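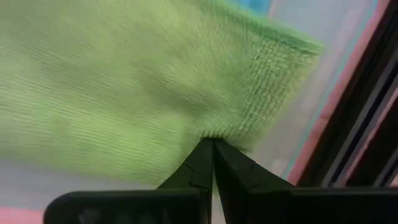 Mar 21, 2025

The burn ban went up on the board outside the Prekach fire hall on the first warm day we had, so naturally that was the day my neighborhood decided to rake.

I live up the hill from Prekach proper, on a road with one way in and the same way out. We have pines, we have dry grass, and we have a lot of opinions about the pines and the dry grass. For most of the year these opinions stay indoors. In March they come out to the mailboxes.

I started on my own defensible space in December, which sounds virtuous until you learn that I quit the same afternoon and went in for soup. The county sent out a pamphlet last fall with a drawing of a house in the middle of some rings, like a target, and it took me a while to stop seeing it that way. The first ring is supposed to have nothing in it that can burn. My first ring had a woodpile, a doormat, two wicker chairs, and a juniper the size of a delivery van.

The juniper was here when I bought the place. I have never liked it. It eats frisbees and it smells like a cat has been thinking about it. Still, when the inspector came by and wrote "remove" on the sheet, I felt a flicker of loyalty I can't account for.

I got two quotes. Fimex wanted $500 to take it out and haul it away. Ferri, which is a smaller outfit with one truck and a chipper that can be heard in the next valley, wanted $395 but would leave me the chips. I went with Ferri. I now own a mound of juniper chips, and the pamphlet says to keep mulch well away from the house, so I have spent two evenings moving the shrub I paid to have removed, one wheelbarrow at a time, to the far end of the lot.

The gutters were next. I'd had them down as a ten-minute job. There was a small forest up there, with seedlings. I filled four bags and came down the ladder with needles in my collar, my boots, and one ear. The vents still need the finer mesh, and I've been told the hardware store is out until the next truck. Everybody on the hill read the same pamphlet.

Then there's the question of getting out. The meeting at the fire hall was mostly about that. The road is narrow past the second cattle guard and if two horse trailers meet there, you may as well set up chairs. They'd like us to sign up for Tidix, the alert service that calls your phone when there's an evacuation notice. I signed up right there in the folding chair. It has since called me three times, all tests, once at 5:40 in the morning, and I was halfway to the car in one slipper before the recording got to the word "test." So I suppose I've practiced.

My go bag is by the door. It has water, a flashlight, copies of the insurance papers, socks, and a can of chili but no can opener. I keep meaning to fix that. The dog's bag is better packed than mine.

The smoke season two summers ago is what got me moving, if anyone wonders. That fire stopped at about 200 acres, on the other side of the ridge, and it was never really headed for us. But I stood in the yard that night watching the glow and mentally loading the car, and I couldn't decide between the photo albums and the good saucepan. I'd like to be further along than that next time.

Chipping day for the whole road is the second Saturday in April. Branches go at the curb, cut ends facing out, no stumps and no construction lumber. If you're below the cattle guard, ask at the hall, they do your side separately.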